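Stack by diameter, then leave it alone

Most advice on storing plates is written for people who own one dinner service. A service is easy to stack. Every plate of a given size has the same foot, the same rim height and the same slope between the two, and the manufacturer has already done the work. The trouble begins with a mixed cupboard, and a mixed cupboard is what most kitchens have by the third house move.

My position is that a mixed set should be stacked by diameter alone. Colour, material and frequency of use should all be ignored. The widest piece goes at the bottom, each piece above it is no wider than the one below, and a bowl goes on last.

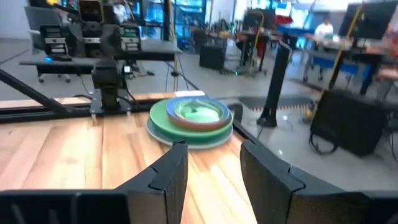

Grey plate at the base, then green, then orange, with the blue-rimmed bowl on top.

The reason is load. A plate carries weight well through its foot and badly through its rim. When a smaller plate sits inside a larger one, the foot bears on the flat of the plate below and the weight passes down the middle of the pile. Reverse the two and the wider plate rests on the rim of the narrower one. It will stand, but it rocks, and a pile that rocks in the cupboard will slide when it is carried.

The usual objection is that people want to keep like with like. Matching colours look tidy on an open shelf, and shops such as Westerberg display them that way. Shop displays are built to be looked at and are seldom taken down by someone in a hurry. At home the pile is dismantled daily.

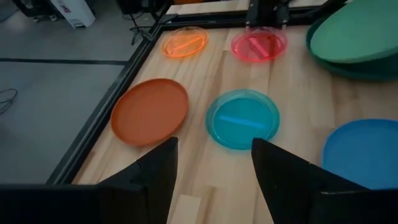

Material is a more serious objection. Clear plastic scratches, and a scratched clear plate looks worn long before a matt one does. I accept the point for pieces that matter to their owner, and a sheet of kitchen paper between them deals with it. Divided plates are a separate case. The raised bar across the middle holds up whatever is placed on it, so a flat plate above will tilt. Divided plates should be stacked only with each other, bars aligned, or placed at the top of the pile.

Bowls cause more bad stacks than plates do. A shallow bowl with a wide mouth takes up nearly as much shelf as a dinner plate while offering a much narrower base. Put it under plates and the whole pile depends on that base and on the rim.

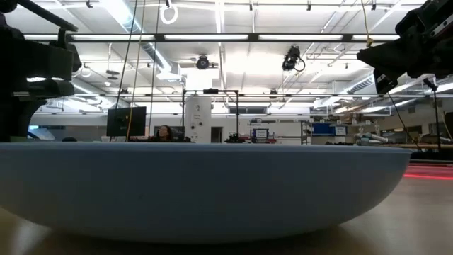 A wide, shallow bowl: the wall curves in to a base much narrower than the rim.

I tested this at home with a Skaltberg bowl and a pile of Nuler side plates. With the bowl on top, the pile could be carried level across the kitchen without shifting. With the bowl underneath, the plates moved on 2 of 3 attempts. It is a small trial, but I have not felt the need to extend it.

Height is the remaining question. I stop when the pile can no longer be lifted with both thumbs on the top piece and the fingers under the bottom one. Beyond that, start a second pile beside the first. Two short piles take more shelf, and the shelf is there to be used.
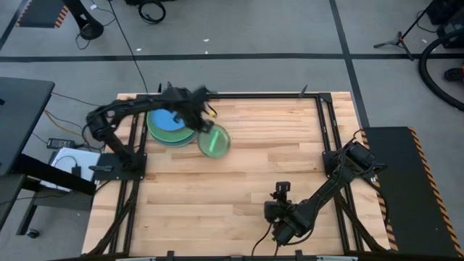 Offset matters as well, and is easily corrected. A plate set down to one side of the pile's centre shifts the load towards the rim, and each later plate tends to follow it. Straighten each plate as it goes on. Pushing a finished pile into line from the side drags one surface across another, which is how glazes get marked.

Plate racks such as the Haken avoid all of this by standing plates on edge. They work well for thin plates of one size. Thick rims jam in the slots, small plates fall through to the back, and bowls need somewhere else to live. For a mixed cupboard I would keep the money and sort by width.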